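Skundach Community Help > Live Music > Gigs and Tickets

First time at a standing improv night, what should I expect?

Posted by slowvalve, July 22, 2026

Hi everyone! I've been listening to free jazz at home for years (my poor neighbors) and I've finally bought a ticket to see a big improvising group at the Drillgate. It's mostly horns, two drummers and a guest trio for the second set. I've only ever been to sit-down concerts with a printed program, so I'm a bit lost. Do people clap after solos at this kind of thing, or does that break the mood? How loud does it get near the front? And is it rude to slip out between pieces if my knees give up on me? The venue page says the room holds 287, and I can't decide if that's cozy or a crush.
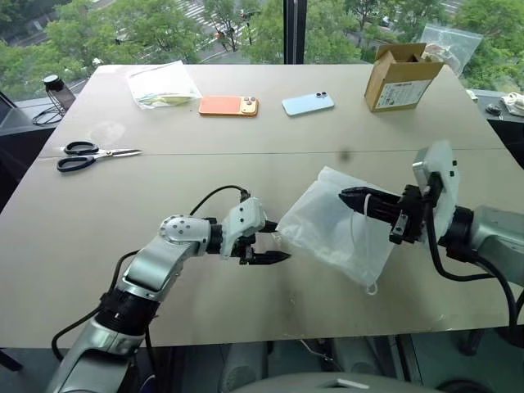 White drawstring bag on the table by the window.

Posted by reedandweep, 1267 posts

Oh, you're in for a treat! I saw a nine-piece at the Drillgate in May and came home grinning. The crowd is friendly and all over the map age-wise, and yes, people clap after solos, but it's pretty loose. Some pieces run straight into each other, so I usually wait until somebody closer to the stage starts and then join in. Slipping out is fine. The bar is at the back through a heavy door, so you can stand out there, rest your knees, and still catch the quieter parts.

As for cozy or crush, the floor fills up from the middle. If you hug the left wall you'll have something to lean on and a clear view of the drummers, and for my money they're the best thing to watch in a group like that. The saxophones are wonderful, of course, but by the second set there can be an awful lot of them all at once.
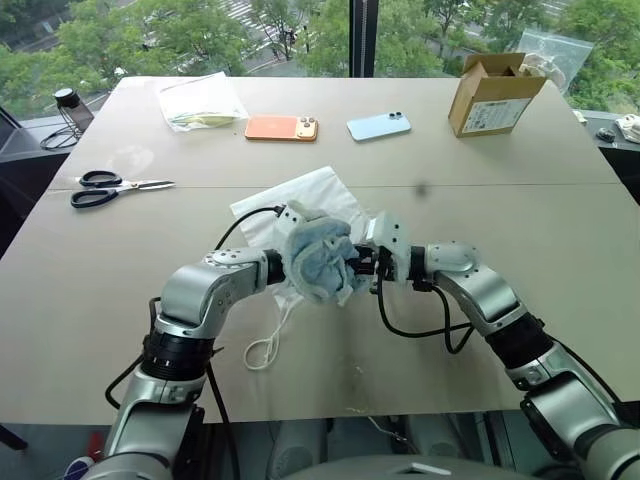

Where do I get the best sound in a room that size?
Stand two thirds of the way back, near the mixing desk, and a little off center so you're out of the direct line of the trumpets.

Posted by Stetmont Steve

its loud. bring earplugs. parking is bad too

Posted by lehnerlistener, 922 posts

I'd second the earplugs, though please get the musician kind with a filter, because the foam ones turn the cymbals to mush and you'll miss half the fun. The record counter at Lehner sells a decent pair for 6 dollars, or at least they did when I bought mine. One more thing, since you mentioned the guest trio: get there for the first set anyway! People drift in late for the big names, and the opening half is often where the band tries out its newest tunes, silly titles and all. Have a lovely night, and do come back and tell us how it went. 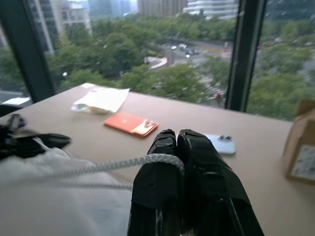 More threads in Gigs and Tickets

Is the Drillgate balcony open for every show?
Bringing a teenager to their first jazz night
Where to sell a spare ticket at face value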